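19 June 2022
Sim notebook, randomised rooms, wrist view

Reran the Wutow policy overnight on the cluttered set. 800 episodes, seed list same as the February run. Headline is 72 per cent reach success, up a fair bit on the old one, and I don't believe it yet.

Reasons for not believing it. The success check only looks at fingertip distance to the target, so a pass with the gripper facing the wrong way still scores. Yaowalak Boonchu pulled 100 of the "successes" to look through and threw out 15 on the first go for silly wrist angles. She reckons she was being generous.

Second gripe: the Bronberg paper claims that random textures and junk furniture make the policy ignore background colour. Maybe. Their test rooms come out of the same generator as their training rooms, so all it shows is that the policy likes rooms from that generator. We are doing the same thing at the moment. Need the Jõgi rooms held out completely before anyone puts a number on a slide.

Also not sold on dropping objects in at any old tilt. Some views have so much stuff up close that I can't tell what a person would do with them, never mind the network.
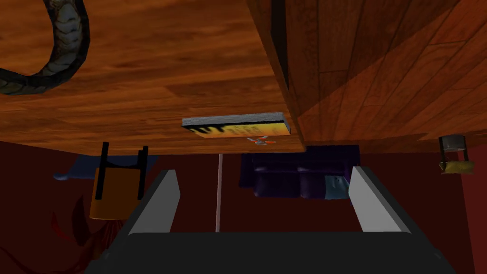
Wrist view, cluttered set. Fingers open, book over the gap, big wood panels across the top.

Views like this go in the same bin as the tidy ones when we average, and I'd like them split out. Zunitz export has a field for how much of the view is blocked but it came out blank for every episode. Check whether that's our script or theirs.

To do: add wrist angle to the success check, rescore both runs, leave the policy alone until that's finished. Yaowalak has the reject list.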